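Celaneo 技术问答 > 运动规划与感知 > 占据地图

料箱抓取:夹爪悬停在箱内时规划器报“起始状态碰撞”,自滤波后线缆仍留在占据地图里

标签:Prakside 占据地图 自滤波 线缆 料箱 起始状态无效

binpick_lu 提问于 2019年6月13日

环境先说清楚。规划用 Prakside,感知节点用 Grakley,机械臂控制器走的是 Sekiguchi 接口。深度相机固定安装,朝向料箱,点云经 Grakley 做自滤波后写入占据地图,地图再交给 Prakside 做碰撞检查。体素边长 20 mm,地图更新频率 2 Hz。

料箱是灰色浅箱,四壁外倾,箱底是平的,用夹钳固定在木桌上,桌面用蓝色胶带贴了角标,箱体每次按角标复位,所以箱体位姿在世界坐标系里可以当常量处理。料箱本身作为固定网格加入规划场景,占据地图里箱体网格内部的点已经剔除。物体是随手凑的杂物,硬的软的都有,另有一件透明带银色环的圆柱件。

机械臂从料箱右侧进入,夹爪壳体外面绕着一圈黑色和黄色护套的线缆,线缆在壳体周围形成几个弧。问题就出在这几个弧上。

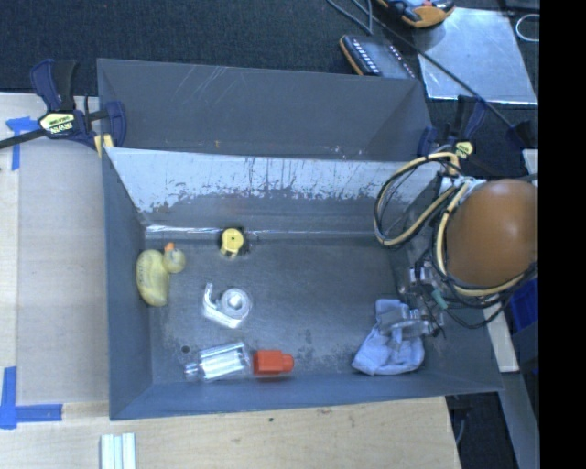

夹爪悬停于料箱右侧上方,目标为浅蓝色布料

现象如下。

从待机位规划到预抓取位,成功。到预抓取位后停住,等感知节点刷新一次,再请求从预抓取位到抓取位的直线段,Prakside 返回 START_STATE_IN_COLLISION。日志里的碰撞对是:

[planner] contact: hand_shell <-> octomap
[planner] contact: wrist_link <-> octomap
[planner] start state invalid, abort

把占据地图可视化以后看到,夹爪壳体周围有一圈悬空的占据体素,形状和线缆的弧基本一致。有些体素紧贴壳体网格,有些离得远一点。另外,布料上方也有零星体素,夹爪离开以后不会马上消失。

已经试过的:

把自滤波的 padding 加大。壳体附近的体素确实没有了,但是箱内靠近手指的点也一起被滤掉,布料的点云缺了一大块,抓取位姿评分变得很不稳定,有时干脆没有候选。padding 再调小,线缆体素又回来。中间没有找到两边都满意的值。

在规划请求里关闭手部与占据地图之间的碰撞检查。能走,但这等于下探时完全不检查手部和箱内物体的碰撞。箱壁是单独的网格,仍然会检查,可是旁边那块橙红色的塑料块只存在于占据地图里,关掉以后就看不见了。

每次到预抓取位后清空地图再规划。地图刷新之前的那一小段时间能规划成功,刷新之后又失败。成功与否取决于请求和刷新谁先到,不能接受。

URDF 里没有线缆。当初觉得线缆会动,不好建模,就没有写。

想问的是:

线缆这种跟着手部运动、形状又不完全固定的东西,在自滤波里应该怎么处理?是在 URDF 里加近似几何,还是在点云侧做?

自滤波的几何和碰撞检查的几何能不能分开?Grakley 的文档里提到 filter_geometry 这个字段,但没有写它和 collision 标签的优先级。

另外,末端关节标称行程 360 度,现在规划器经常选一个把线缆甩到料箱正上方的构型,这时候残留的体素最多。这一点是应该在逆解阶段约束,还是在路径代价里加项?

附上当前的感知配置:

self_filter:
 source: collision
 padding: 0.02
 scale: 1.0
 use_shadow: false
octomap:
 resolution: 0.02
 rate: 2
 decay: none
 raycast_clear: true

评论

mapper_q:use_shadow 是 false,你布料上方那些零星体素先看看是不是这个引起的。

binpick_lu:开过一次,布料右半边变成 unknown,评分模块把 unknown 当障碍,就又关了。

mapper_q:那就不止一个问题了,评分模块和碰撞检查对 unknown 的处理应该分开。

binpick_lu:评分模块是继承下来的代码,一月份改过一次接口,目前只有一个全局开关。
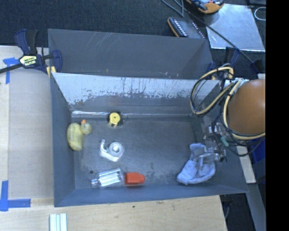 回答者:tf_static(运动规划版块) 状态:已采纳

几个现象混在一起了,分开说。

一、滤波几何和碰撞几何

可以分开,而且应该分开。Grakley 的自滤波默认读 collision 标签,但每个 link 下如果写了 filter_geometry,就以 filter_geometry 为准,collision 被忽略,两者不会叠加。所以写 filter_geometry 时要把壳体本身也写进去,漏掉的话壳体自己会变成障碍物。很多人第一次用都会遇到这种情况:加了线缆的几何,结果壳体的体素又冒出来了。

你现在的做法是对所有 link 用同一个 padding。手指和壳体对 padding 的需求正好相反:壳体外面有线缆,需要大;手指贴着目标,需要小。用全局值当然调不出来。改成按 link 给:

self_filter:
 source: filter_geometry
 default_padding: 0.003
 per_link:
 hand_shell: {padding: 0.02}
 wrist_link: {padding: 0.02}
 finger_l: {padding: 0.003}
 finger_r: {padding: 0.003}

手指的 3 mm 是否够用,取决于手眼标定的残差和深度噪声。如果标定残差本身就比这个大,手指边缘会留下一圈点,那要先去修标定。手指的 link 名按你自己的模型改,你的手指部分是一组细的金属件,旁边还有一个小的绿色接头,接头最好也给一个小盒子,否则它会单独留下体素,位置又正好在目标上方。

二、线缆怎么建

不需要精确建模。线缆的弧跟着壳体走,相对壳体的摆动幅度有限,用几个胶囊体或者一个偏心的圆柱把它可能出现的范围包住就行。做法:

让末端关节在允许范围内慢速来回转,手腕也换几个俯仰角,全程录点云。

把点云变换到 hand_shell 坐标系下累加。料箱和桌面在这个坐标系下是运动的,会糊开;壳体和线缆相对稳定,会聚在一起。

按命中频率取阈值,剩下的就是线缆的包络。

用胶囊体去拟合这个包络,写进 hand_shell 的 filter_geometry。

录制时手臂要抬高,离开料箱,否则箱壁的点会混进来。线缆靠近前臂一侧的那一段,相对壳体的运动比较大,建议分到 wrist_link 上去,两段之间允许重叠。

这个包络只给滤波用。碰撞检查要不要也带上线缆,看你的需要。线缆压到箱壁上沿,通常不会损坏什么,但会拉扯接头,也会给腕部力传感器(如果有)带来偏置。我的习惯是在碰撞几何里放一个比滤波包络小一圈的版本,只和固定网格检查,不和占据地图检查。Prakside 的碰撞矩阵支持这样写:

acm:
 cable_hull:
 octomap: allow
 bin_mesh: check
 table: check
 hand_shell: allow
 wrist_link: allow

cable_hull 需要是一个独立的 link,用 fixed 关节挂在 hand_shell 下面。不要直接塞进 hand_shell 的 collision,那样就没有办法单独设置了。

三、阴影区

包络变大以后,被包络挡住的区域也变大。从固定相机的视线看过去,夹爪和线缆后面的那部分箱底在悬停期间是看不到的。这时候有两种错误:

滤掉的点不参与射线清除,后面的旧体素一直保留。这是你看到的“夹爪离开以后不会马上消失”的一部分原因。

滤掉的点如果仍然参与射线清除,射线会被截短到线缆表面,问题不大;但如果实现里把滤掉的点当成无回波处理,射线会一直延伸到最大距离,把后面真实的障碍清掉。

Grakley 里对应的开关是 use_shadow 和 filtered_ray_mode。建议 use_shadow: true,filtered_ray_mode: skip。阴影区内的体素保持原值,不更新,也不清除。

你在评论里说打开 use_shadow 后布料有一半变成 unknown,这是因为你在预抓取位清过地图。清空以后阴影区没有历史可以保留,只能是 unknown。把清空那一步去掉。

四、时序

这是我认为最该改的地方。你的流程是到了预抓取位再刷新地图,而预抓取位恰好是遮挡最重的位置。料箱里的东西在两次抓取之间没有别的东西去动它,没有必要在这个位置重新看一遍。改成:

手臂退到相机视野之外,等待一帧完整的点云。

冻结地图,同时保存给评分模块用的点云。两边必须是同一帧。

一次规划完待机位到预抓取位、预抓取位到抓取位两段,全部成功才执行。

执行期间地图保持冻结。

抓取完成并抬起以后再解冻。

这样线缆基本上不会进入地图,前面两节的工作变成保险。冻结和解冻用 Prakside 的 scene_snapshot 接口,规划请求里带上 snapshot_id,规划器就不会去读实时地图。注意 snapshot 不包含附着物体的状态,抓到东西以后 attached object 要自己再加一次。

如果安全上要求执行期间继续监视,可以开一个低频的旁路地图,只用于触发停止,不用于规划。旁路地图里的误报阈值放宽。

五、末端关节

行程标称 360 度不代表线缆能承受 360 度。建议两处都处理。

在逆解阶段把软限位收紧,只保留线缆不会缠紧的那一段。具体范围要在实机上转一遍才知道,手转,不要用程序转。平行夹爪绕接近轴转半圈,抓取等价,所以收紧以后大部分候选仍然有解,只要评分模块会同时给出两个等价姿态。很多评分模块只给一个,这一点检查一下。

在代价里加一项,惩罚线缆侧朝向相机与箱底之间的构型。写法是取 cable_hull 的质心,投影到相机光轴和目标点连线上,距离越近代价越大。权重不要给高,给高了会为了躲遮挡而选一些贴近箱壁的姿态。你这个箱子的壁是斜的,壳体又是一个大的圆顶形,夹爪靠近右下角的时候壳体和右壁之间的余量本来就小。

六、评分模块对 unknown 的处理

和碰撞检查分开。碰撞检查里 unknown 按占据处理,评分里 unknown 按缺失处理,降低置信度即可。只有一个全局开关的话,最省事的办法是给评分模块单独喂冻结的点云,不让它读占据地图。

最后给一个顺序:先改时序,再改按 link 的 padding,再建线缆包络,末端关节放在最后。改完时序后,先把碰撞日志重新看一遍,剩下的碰撞对是什么再决定后面做多少。

评论

binpick_lu:时序改完了,START_STATE_IN_COLLISION 没有再出现。第二段偶尔报 GOAL_IN_COLLISION,碰撞对是 finger_r 和 octomap,目标是布料的时候才有。

tf_static:布料本身就在地图里。抓取段要把目标物体对应的体素从地图里挖掉,或者在碰撞矩阵里对手指和目标区域开局部允许。Prakside 有 target_region 字段,给一个包围盒。

binpick_lu:包围盒会把旁边的物体也包进去。

tf_static:用分割掩膜反投影,不要用包围盒。掩膜向外膨胀一个体素。

binpick_lu:明白,分割这边布料的边界还算稳定。

回答者:quickfix_9

把 resolution 调大就可以了,我们这边体素调粗以后线缆就没有了。或者自滤波 padding 直接给大,反正手指那里最后都是要碰到东西的。我觉得没必要搞得太复杂。

也可以把线缆用扎带绑紧。

评论

tf_static:体素调粗,线缆占据的体素会变得更大,壳体更容易碰上。你那边看不到,可能是命中概率没有达到占据阈值。更新模型参数不一样,结论不能直接搬。

mapper_q:扎带那条可以做,但绑紧以前要确认末端关节的行程,绑死了会拉接头。

quickfix_9:我们末端关节基本不转。

回答者:mapper_q

补充两点,和采纳的回答不重复。

关于 decay。如果因为流程上的限制不能冻结地图,可以用时间衰减,把 decay 从 none 改成 3 s。线缆扫过的位置在失去观测以后自动回到 unknown。代价是阴影区里真实的障碍也会一起衰减,所以一定要配合 use_shadow,并且把阴影区排除在衰减之外:

octomap:
 decay: 3
 decay_exclude_shadow: true

在 2 Hz 的更新频率下,衰减时间不要再缩短,否则正常观测的体素也会因为丢帧而闪烁,规划器两次请求看到的地图不一致,路径会来回变。

关于那个透明的圆柱件。透明部分在多数深度相机上没有有效回波,或者回波落在后面的箱底上,只有银色环那里可能有点。也就是说它在占据地图里大概率是不完整的,有没有线缆都一样。规划器认为那里是空的,手指下探去抓旁边那块橙红色的塑料块时就可能碰到它。胶带座上的金属反光也类似,反光处会缺点,缺点的位置随视角变化。

处理办法是不要完全相信深度。彩色图上分割出掩膜,掩膜范围内如果有效深度比例太低,就按已知的箱底平面和一个保守高度生成一个柱体,作为独立的碰撞物体加进场景。箱体位姿是常量,箱底平面方程可以直接写死。保守高度取夹取对象里最高的那一件。

这个柱体要在冻结地图的同一步里加,和 snapshot 绑定,不然会出现地图是旧的、柱体是新的这种情况。

还有一个小问题。箱体网格内部的点剔除,用的是实体网格还是薄壳?四壁外倾的箱子,有些网格导出时是封闭的凸包,箱内空间也算“内部”,会把贴近箱底的物体点一起剔掉。可视化一下剔除前后的点云,看那个靠着远侧箱壁根部的黄黑色小圆件还在不在。它比较矮,又紧挨箱壁,最容易被误剔。

评论

binpick_lu:查了,网格是薄壳,但剔除时的容差给得太大,那个小圆件确实被削掉将近一半。容差改小以后正常。

mapper_q:容差改小以后箱壁会不会有残留?

binpick_lu:远侧箱壁有一些,那面壁颜色发白,有划痕和污迹,深度噪声比别处大。目前给四面壁分别设容差,远侧的单独放宽,箱底收紧。

mapper_q:可以。远侧壁和箱底交界那里有一道窄台,如果网格里没有画出来,残留点会集中在那一条上,补到网格里比放宽容差好。

binpick_lu:网格里没有。补上再测。

tf_static:补完以后自滤波的参考帧要重新录,Grakley 会缓存静态场景,改网格不会自动失效。缓存键只看文件名。

binpick_lu:难怪上次改了网格没有反应。

相关问题

Grakley 自滤波 source 设为 filter_geometry 后启动报 link 为空
Prakside 中 snapshot 与附着物体不同步
外倾箱壁的料箱,逆解种子如何选取
深度缺失区域按占据还是按未知处理
Sekiguchi 接口下末端关节软限位修改后不生效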